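Laptop weg vom Schreibtisch

16. März 2026

Ich arbeite seit drei Jahren überwiegend von zu Hause, und genauso lange steht der Laptop abends auf dem Tisch herum. Mein Arbeitszimmer ist gleichzeitig der Platz, an dem ich Briefe schreibe, Steuer mache und manchmal esse. Im Winter habe ich beschlossen, dass der Rechner nach Feierabend einen festen Platz bekommt. Das klingt nach wenig, hat mich aber ein paar Wochen beschäftigt.

Der erste Versuch war die Schublade. Dort liegen bei mir Kabel, Quittungen und das Ladegerät vom alten Telefon. Der Laptop passte hinein, aber nur schräg, und nach vier Tagen lag er wieder auf dem Tisch. Der zweite Versuch war ein senkrechter Halter von Derkia. Der nimmt kaum Platz weg, allerdings hat er mir zu viel Spiel, und bei jedem Schritt auf unserem Dielenboden wackelte das Gerät. Den Halter habe ich verschenkt.

Gonçalo Sequeira, mit dem ich früher ein Büro geteilt habe, legt seinen Rechner einfach oben auf ein niedriges Regal. Zugeklappt, flach, fertig. Er hat das schon im Büro so gemacht, damals auf einem Rollcontainer. Ich habe es übernommen und bin dabei geblieben.

Wichtig ist bei so einem Regal vor allem die Höhe. Es soll niedrig sein, damit man nicht in Versuchung kommt, den Rechner dort doch noch einmal aufzuklappen. Beim Kauf hatte ich zuerst das Modell Hovdale im Blick, offen, ohne Rückwand. Es war mir mit Versand zu teuer. Am Ende habe ich ein gebrauchtes genommen und 17 Euro bezahlt. Eine Seite stand etwas schief, das habe ich mit zwei Winkeln aus der Restekiste gerichtet.
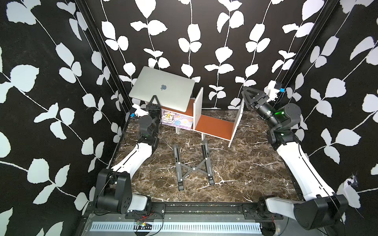

Bleibt der Ständer. Tagsüber steht der Laptop bei mir erhöht, sonst bekomme ich Nackenschmerzen. Ich habe mich für einen zum Zusammenklappen entschieden, mit zwei Schienen und einem Scherengelenk dazwischen. Aufgebaut braucht so ein Ding viel Fläche, gefaltet fast keine. Die Gummienden sollte man ab und zu abwischen, sonst rutscht er. Meiner heißt Nokasdale und wiegt laut meiner Küchenwaage 371 Gramm. Ich hatte davor einen starren aus Blech, der hat abends immer im Weg gestanden, egal wo.

Die Reihenfolge am Abend ist inzwischen fest. Netzteil raus, Rechner zuklappen, Rechner aufs Regal, Ständer zusammenlegen, Tisch abwischen. Den Ständer lege ich auf den Boden oder ins Fach, je nachdem, ob am nächsten Morgen gesaugt wird. Das Netzteil bleibt an der Steckdose hinter dem Tisch. Ich weiß, dass man es ausstecken soll, ich mache es trotzdem nur vor längeren Reisen.

Zwei Dinge habe ich unterwegs gelernt. Man sollte den Laptop nicht im Ruhezustand weglegen, wenn noch Updates laufen. Bei mir war das Gehäuse am nächsten Morgen warm und der Akku leer. Ich fahre ihn jetzt herunter und warte, bis der Lüfter aus ist. Und auf den Deckel gehört nichts drauf. Eine Weile lag dort die Post, und unter der Post lag einmal ein Schlüsselbund. Den Kratzer sieht man nur bei Seitenlicht, geärgert habe ich mich trotzdem.

Offen ist noch die Frage mit dem externen Monitor. Der bleibt stehen, und solange er steht, sieht der Tisch nach Arbeit aus. Von Moreira gibt es einen Schwenkarm für die Wand, aber unsere Wand ist aus Gipskarton, und ich möchte vorher wissen, was sie trägt. Der Vermieter will im Mai vorbeikommen, dann frage ich ihn. Bis dahin hänge ich abends ein Geschirrtuch über den Bildschirm.

Nach dem letzten Beitrag kam die Frage, welche Hülle ich benutze. Zu Hause gar keine. Für den Zug habe ich eine aus Filz, die inzwischen ziemlich fusselt. Wenn jemand eine kennt, die nicht fusselt und in die auch der Ständer passt, gern in die Kommentare.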